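Dernness Basket Terms

A word list of basketry vocabulary, with spellings, meanings and usage notes. Version 3.

What this is

The list gathers words used for baskets, their parts and the ways of making them. It was put together for people who catalogue objects in small museums, and it has since been used by a few auction houses and by one crossword setter. Each entry is a term with a short definition in everyday English, a note on where the word tends to be heard, and the other spellings we have met.

There are 100 main entries. Variant spellings point back to a main entry and do not have definitions of their own.

Files

terms.csv - the main list, one row per term
variants.csv - other spellings, each linked to a main entry
sources.txt - the printed and handwritten sources, with short codes
CHANGES.txt - what changed between versions

All files are UTF-8 with Unix line endings. Fields are separated by commas and quoted where the text has a comma in it. Some spreadsheet programs will turn the term codes into dates when you open the file directly. Import the code column as text to avoid this.

Columns in terms.csv

code: a short fixed code. Codes are never reused, even when an entry is dropped.
term: the headword, lower case, singular.
part_of_list: one of 6 groups - base, sides, rim, handle, technique, whole basket.
definition: one or two sentences, no full stop at the end of the last one.
heard_in: free text. Usually a trade or a district.
source: one or more codes from sources.txt, separated by semicolons.
certainty: firm, fair or doubtful.

Certainty is a judgement made by the editor. "Firm" means that two sources which did not copy each other agree. "Fair" means one good source. "Doubtful" means the word was seen once, or the handwriting could be read in more than one way. If you are quoting the list in a catalogue, please quote the certainty as well.

Where the words come from

Most entries come from the Pritchard notebooks, a set of workshop notes with order lists and pencil sketches. The remainder come from the Gotach sale catalogues, which are printed and easier to read but use a much narrower set of words. The cataloguer at Gotach called nearly everything with a handle a trug, so we have not taken "trug" from that source at all.

The Wulura word list was checked for overlap in October. It covers coiled work in more detail than ours and we have adopted its spelling for four technique terms. Its plant names were left out, as we had no way to check them against ours.

Known problems

"Slew" and "slewing" have separate entries and should be merged. "Wale" is defined under technique but the notebooks also use it for the finished band, and the second meaning is missing.

The heard_in column is patchy. A blank cell means we have no information. It does not mean the word is in general use.

Definitions for handles were written first and are longer than the others. They will be cut down at some point.

Coiled and woven

Cataloguers often ask which words go with which kind of work. In this list "woven" is the loose everyday word and covers any basket made by hand from plant material or something like it. "Coiled" is used only where a basket is built up in rings or a spiral. "Stake and strand" is used where uprights are set in a base and other rods are worked in and out of them. A record can carry both "woven" and "coiled" without contradiction, and the sample records do. 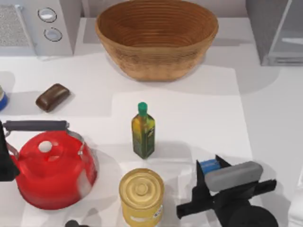
Fig. 1. Oval basket, deep, coiled, with a slightly flared rim (rendered image).

For shape, give the outline seen from above first and the depth second. Use "flared" only of the rim and "splayed" of the sides. Colour is not controlled by this list, so use whatever your own catalogue already uses.

Checking your copy

Count the rows in terms.csv, leaving out the header. You should get 100. If you get more, a line break inside a definition has probably been read as a new row, and opening the file with a proper CSV reader will fix it.

Corrections

Send corrections with the term code, the present wording and the wording you would like. A source helps - a photocopy or a clear photo of the page is enough. New terms are welcome but will be entered as "doubtful" until a second source is found.

Licence

The list may be copied and changed for any purpose as long as Dernness Basket Terms is credited and changes are marked. The source extracts in sources.txt are short quotations and should be kept with their codes.

Last updated November 9, 2023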